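Home | News | Local | Business | Schools | Sports | Obituaries

Trelberg keeps metal recycling drop-off open through the summer

May 27, 2023
By Jasmina Spahić
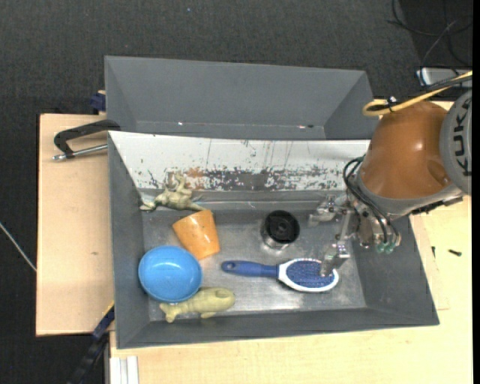 The scrap metal drop-off on Gashi Road will stay open through the summer after the Trelberg town council voted to extend its agreement with the hauler, Clotano. The site had been set to close at the end of the month.

Residents can bring household metal to the site during its regular morning hours. Pots, pans, shelving, tools, filing cabinets, bed frames and bicycles are all accepted. There is no charge for loads that fit in a car or pickup truck. Contractors still need a permit from the town office.

The drop-off opened last year as a trial. In its first full season it recorded 3,471 visits, according to a report given to the council. The most recent season brought 3,679. The report said most loads came from Trelberg, with a smaller share from neighboring Brovwood, which closed its own metal collection two years ago.

Azra Kos, who manages public works for the town, told the council that the rise in visits had not led to longer lines. She said the bigger problem was people leaving the wrong things.

"We get paint cans with paint still in them, and we get propane tanks," Kos said. "The hauler won't take a load with a propane tank in it. Somebody has to pull it out, and then we have to pay to have it picked up."

Paint cans are accepted only if they are empty and dry. Propane tanks, car batteries and anything containing motor oil must go to the county hazardous waste site. Refrigerators and air conditioners are also turned away unless they carry a tag showing that the coolant has been removed.

Under the extended agreement, Clotano will empty the large containers twice a week in June and once a week after that. The town will continue to pay the hauler a flat fee for each pickup, and it will keep its share of the money from the sale of the scrap. Kos said scrap prices have been uneven this year and the town is not counting on that income to cover the full cost.

Council members also discussed a request from Brovwood to share the site formally. Brovwood has offered to pay part of the pickup fees in return for access for its residents, who now use the drop-off without any arrangement in place. The council took no vote on the request and asked for cost figures before the next meeting in June.

One resident who spoke during public comment asked for a reuse table, where usable items could be set aside for others to take home. Kos said there was space for one near the gate but that the town would need to check with its insurer first.

The council also approved 70 new signs listing accepted items. They will go up at the site, at the library and along the approach road, where drivers have complained that the entrance is hard to find.

A list of accepted items is available at the town office.

Shares: 70 | Comments: 2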